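Speaker notes: Bringing back games night
Talk for the Entwistle community centre open evening, February

(Wait for the kettle crowd to sit down. Don't start early like last time.)

Hi everyone, thanks for coming out in this heat. I've got up to 50 minutes, but I talk fast when I'm nervous, so you may well be home before the cricket finishes.

I want to talk tonight about games night. Board games, card games, dice games, the lot. I've been running one at Entwistle for 4 years now and I still get asked the same thing every month, which is how do you get people to come back the second time? So that's most of what I've got for you.

Start with the room. I used to think the games were the main thing and I spent a silly amount of my own money on them (my favourite is still Skundgate, the one with the river barges, and I will happily bore you about it at the break). Then we moved from the big hall to the side room and the whole night changed. The big hall echoes. You'd roll a die and hear it come back off the far wall! In the side room people could hear each other, so they chatted, so they stayed. If you've got a choice of rooms, take the smaller one and put up with being a bit squashed.

(Ask who here has played in the big hall. Wait for the groans.)

Next, the first ten minutes. This is where I got it wrong for ages. I'd have everyone sit down, then I'd stand there and read them the rules of something enormous. You could see them going under. Now there's always a tiny game going on the table nearest the door, something you can join halfway through and leave without anyone minding. Dice are perfect for this. Highest roll takes the lolly, lowest roll fills the kettle, off you go.

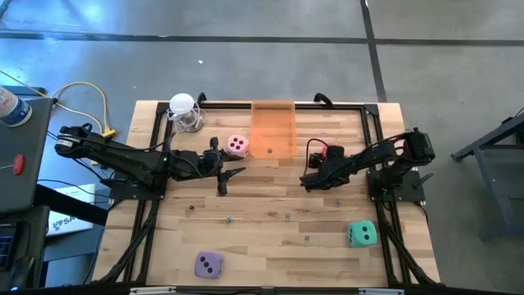

Four pips up, pink die, orange bin.

I'm a big believer in foam dice, by the way. Proper dice are lovely, I've got a jar of them at home, but on a bare table with a dozen people they make a racket, and they end up under the fridge. Foam ones are quiet and bright and easy to read if your eyes are going like mine are. They also bounce in a ridiculous way that gets grown adults giggling.

(Throw one into the audience here. Gently!)

Now, teaching rules. My own rule is that I get to talk for two minutes and then we play a practice round with everybody's cards face up. People learn by mucking it up. If somebody asks a question I can't answer, I make up an answer, we use that for the night, and I look it up when I get home. I have been wrong about Zidamow for an entire winter. It was a better game my way, and the regulars refuse to go back.

Scoring, quickly. Some people love a ladder and some people hate it. We tried one for a season and the top score got to 1,457 points, and by then the only people turning up were the ones near the top of it. So we scrapped it. These days whoever wins picks the first game next month, and that seems to be plenty of glory for most of us.

(Drink of water. You will need it by now.)

A bit about jigsaws, since I always get asked. Yes, have one out. We keep a 1,000 piece one on the trestle by the window and it's where the shy ones go, and the ones who've had a rotten week and don't want to be jolly. They'll still chat, just sideways. I've had some of my best conversations hunting for a bit of sky. Don't rush to drag them over to the games. They come across when they feel like it, or they don't, and the puzzle gets finished.

Kids. We start at six so families can come, and the little ones are usually gone by half past seven. Let them be the banker. Let them roll for people. They're far stricter about cheating than any of the adults, and my neighbours are terrified of them.

Food: nothing with orange dust on it. Grapes are good. I lost a whole deck of cards to a pavlova and I'm still a bit sore about it.

Last thing, then I'll take questions. If you're starting from scratch, borrow before you buy. Nirkberg library has a shelf of games near the front counter and you can take two at a time. Try them on your own family first and see which ones cause a fight.

(Questions. Someone will ask about Monopoly. Say no, nicely. Then remind them the sign-up sheet's next to the urn, and that we need a hand stacking chairs.)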